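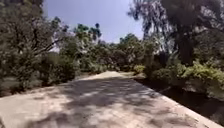
Page last changed: 24 May 2021

How to Request Permission to Reproduce a Photograph from the Vivstead Collection

The Vivstead Photographic Collection holds press, documentary and studio photographs made available for study and, under certain conditions, for publication. This guide sets out the steps for requesting permission to reproduce a photograph in a book, magazine, exhibition, film or website. It applies to all outside users, including authors, publishers, museums and students whose work will be published.

Private study does not require permission. Readers may consult prints in the reading room and keep low-resolution study copies without completing the form described in this guide.

Before you begin

Identify the exact photograph you wish to use. Many subjects in the collection were photographed more than once, and several frames from the same assignment may look almost alike. The Skustis news agency files, for example, contain 641 prints from a single dock strike, many of them made within minutes of one another. A request that gives only the subject or the name of the photographer will be returned.

Each photograph has a catalog number, which appears in the online catalog beneath the title. If the print has been seen only in the reading room, copy the number from the back of the mount. Numbers written on the front of older prints are usually the agency's own and cannot be used to place a request.

Step 1. Check the rights status

Open the catalog record and find the line marked "Rights." One of the following entries will appear.

Held by the collection: Vivstead can grant permission directly. Continue to Step 2.

Held by another party: Vivstead can supply a file but cannot grant permission. Write first to the photographer, agency or estate named in the record, and attach the written reply to your request.

No known restrictions: No permission is needed, although a fee may be charged for a new scan. The required credit line should still be used.

Under review: The rights have not been settled. Requests for these photographs are held until the review is complete, and no date can be promised.

Ownership of a print is a separate matter from ownership of the copyright. A publisher who has bought a vintage print at auction has not, by that purchase, acquired the right to reproduce it.

Step 2. Complete the request form

The form may be completed online or on paper. Use one form for each publication or exhibition, and list all photographs for that project on the same form. The following information is required:

- Catalog number of each photograph
- Title of the publication, exhibition or program
- Name and address of the publisher or organizer
- Print run, or expected period of display
- Languages and territories in which the work will appear
- Size and position of each photograph (full page, half page, cover and so on)
- Whether the photograph will be cropped, colored or combined with other material

Covers and posters are treated separately from inside pages. If a photograph may be used on a cover, state this at the outset - permission for inside use does not extend to the cover and cannot be widened by a later email.

Step 3. Attach a layout

A layout is required for any use in which the photograph will be altered. A rough page proof is sufficient. The layout should show the full area of the photograph that will be printed and any text that will run across it.

Cropping is permitted in most cases. Certain donors have asked that their photographs be shown whole, and the catalog record will say so. All photographs from the Vukia bequest fall under this rule. Reversing a photograph from left to right is not permitted for any part of the collection.

Step 4. Wait for the estimate

Once the form is complete, the rights office will send a written estimate listing the reproduction fee and any scanning charge. Requests are normally answered within 19 working days. The reading room and rights office close for part of July, and requests received during the closure are dealt with in the order in which they arrived.

Fees for scholarly books and journals are waived when the print run is 2,000 copies or fewer. To claim the waiver, include a letter from the publisher confirming the figure. Later printings that bring the total above this limit require a new request.

The estimate is not a license. Do not send pages to the printer until the signed license has been received.

Step 5. Sign and return the license

The license arrives in 2 copies. Sign both and return one with payment. High-resolution files are released by download link after payment has cleared. The link should be used by the license holder only, and the files should be deleted when the project is finished.

Step 6. Print the credit line

The credit must appear beside the photograph or in a list of illustrations. Use the following form:

Photographer's name, title of photograph, year. Vivstead Photographic Collection, catalog number.

Where the photographer is unknown, write "Photographer unknown" and give the agency if one is recorded. Dates in square brackets have been estimated by catalog staff, and the brackets should be kept in print. Original captions on the backs of press prints may be quoted, but they sometimes contain errors of name or place. Authors are responsible for checking them.

Step 7. Send a copy

One copy of the finished book or magazine should be sent to the reading room on publication. For websites, send the address of the page. For films, a still showing the credit is acceptable.

Photographs of identifiable people

A reproduction license covers copyright only. It does not cover any rights that may belong to persons shown in the photograph, and advertising use may need their separate consent. Portraits from the Kos studio are not licensed for advertising under any circumstances.

Changing or withdrawing a request

Requests may be changed without charge until the estimate has been issued. After that point, a new form is needed. Scanning charges are not refunded once the work has been done - reproduction fees are refunded in full if the photograph is dropped before printing and the license is returned.

Questions about this guide should be addressed in writing to Trevor Haworth, Rights and Reproductions, and should quote the catalog number of the photograph concerned.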